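Visit Report: Dolwood Interior Door Plant, Brurkovmont

Filed by Lachlan Brunton

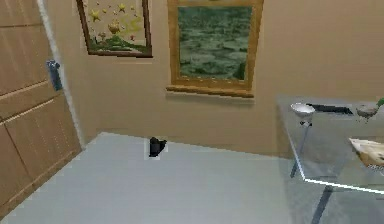
Rendering of a paneled wood door with a blue-gray lever handle and white frame strip.

The Dolwood plant sits on the east side of Brurkovmont, between the rail spur and the old Amundsen cold store. The January visit began at 7:40 a.m. with sign-in and safety glasses. Cameras were not permitted past the veneer room, so the notes below are from a notebook and from the printed handout given to visitors.

Receiving and drying

Lumber arrives kiln-dried and is held in a conditioning shed before it is cut. Moisture is checked with a pin meter on arrival and again when the pack leaves the shed. Packs that read high go back to the far bay with an orange tag. The shed door was open for most of our stop there, and the humidity display moved while we stood under it. The shift lead said the reading is averaged over an hour and short openings do not affect the log. I did not see the log.

Stile and rail line

Stiles and rails are built up from a finger-jointed core with a face veneer. The line we saw was set up for a six-rail pattern used mostly in apartment work. Cope and stick profiles are cut on a double-end tenoner bought secondhand from a chair factory. Its outfeed fence has been rebuilt, and the new part is heavier than the original.

Dowel holes are bored in the same pass. Glue is metered into the holes, not brushed on the shoulders, which leaves less squeeze-out to sand off later. Panels float dry in the grooves. Small rubber spacers keep them centered so that seasonal movement does not open a gap on one side only.

Output on the previous shift, according to the board over the clamp station, was 306 doors. The plant runs two shifts from Monday through Thursday and one on Friday.

Clamping and sizing

Each door spends 3 minutes in the clamp. I asked whether this was long enough for the adhesive in winter. The answer was that the clamp platens are heated and the doors then rest flat on carts until the next shift. Sizing follows, then a bevel on the lock edge. The bevel is checked with a fixed gauge, one door per cart.

Lock preparation

This was the most useful stop. The standard preparation is a mortise pocket and a through bore, cut on one machine with a tool changer. The pocket depth is referenced from the beveled edge. On older machines it was referenced from the hinge edge, and any error in door width ended up in the lock position. Hardware comes from Plometti and is fitted at the plant only when the order calls for a prehung unit. Otherwise the door ships bored with the hardware boxed separately.

Prehung frames are assembled upside down on a tilting table. Casing is primed white unless otherwise ordered. Two returned units were on a rack nearby, both with split casing at the upper miter. The cause given was strapping tension in transit. Corner blocks have been added to the packing specification.

Test room

The cycle rig opens and closes a hung door against its latch. The counter read 2229 when we came in. It is reset each time a hinge screw is retightened, so the figure is the run since the last adjustment and should not be read as the age of the sample. A second rig, for slam loading, was out of service with a failed air cylinder.

Warehouse

Finished stock on the day was 1255 units, stored flat in stacks with a waste sheet top and bottom. Stacks are kept off the outside wall. Aisle markings had worn through near the dock and are due to be repainted.

Points to follow up

Ask Dolwood for the written clamp temperature range. Request the lock-edge tolerance for doors ordered without hardware. Confirm with Plometti that the mortise template in the handout is the current revision, as the copy we received has no revision letter. Parking is on the north side; the south gate is for trucks only.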